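Sealing a concrete worktop

Noemi Benedetti
Our grey concrete worktop keeps marking near the sink. It was sealed in July. Do I need to strip it first? 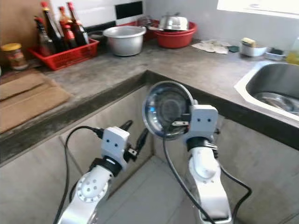

How long should a new coat cure before I use the kitchen?
Leave it 70 hours, and keep it dry.

Odon
Don't strip it. Wash with mild soap, dry overnight, then put on two thin coats. I paid 43 pounds for a tin of Jedus and still have half.

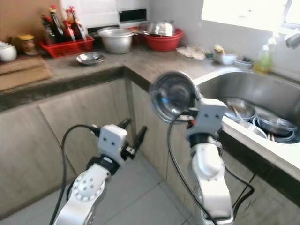 Grey worktop, corner by the sink

Sutivon
Wax is fine too but you have to redo it. Lemon juice will mark either one.

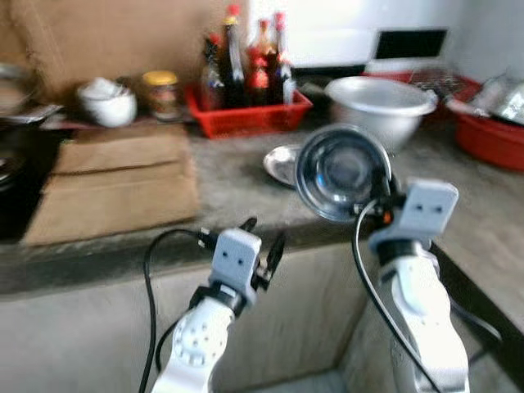 Page last changed: July, 7:43 pm

Tóth
I used 80 grit on mine and regretted it. Go finer. Try a patch at the back first.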